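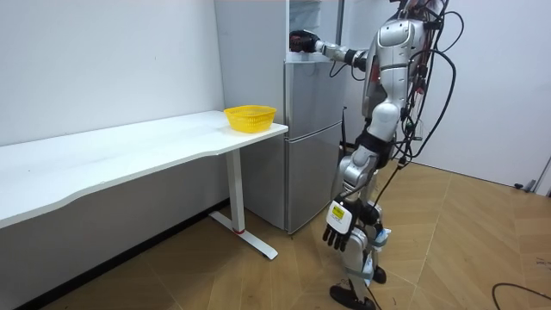

The council in Bovolham has voted to give every household a free bag of compost this spring, and I would like to register a small, grubby objection.

I have nothing against compost. I have a heap of my own, and visitors are led to it whether they ask or not. My quarrel is with the bag. We put our potato peelings out in February, a lorry takes them to the plant at Plultau, and a few months later they come back in printed plastic with a picture of a tomato on the side. My peelings have seen more of the county than I have.

The scheme covers 2,776 households. According to the leaflet, 1,000 of those already have a compost bin, bought at a discount through the last scheme. A good many of these bins can be seen from the footpath, holding up clematis.
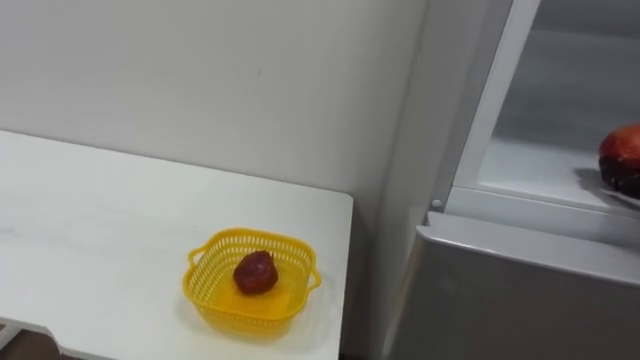

A yellow basket on a white table.

What gardeners in this town lack is confidence. People have been told so often about ratios of green to brown, about turning and temperature and the right sort of worm, that they have come to think of rot as something best left to professionals. Rot will happen in a corner behind the shed while you are watching the cricket. My own method is to throw things on the heap and feel vaguely guilty about not turning it. After roughly 2 years I dig out the bottom, and the beans have yet to complain.

For the price of the bags, the council could have paid for a chipper on the Nutsugah allotments, where 400 plot holders burn their prunings every autumn and then drive to the garden centre for a sack of Cumarent bark. I put this to the council by letter. The reply thanked me for my interest in recycling and enclosed a voucher for a bag.
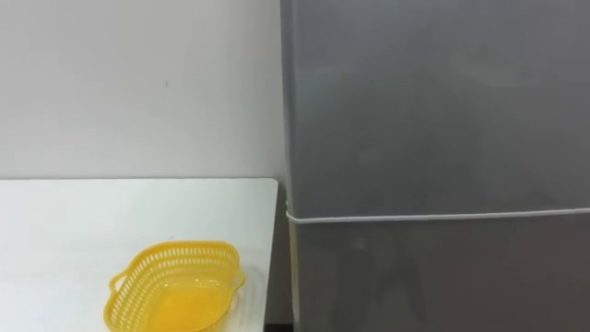

White tabletop against a plain wall.

I shall collect it, of course. The roses are hungry and I am not made of stone. But I do wish someone would print, on the side of the bag and under the tomato, a few plain words on how to make the stuff at home – and then perhaps the bags could be smaller next year.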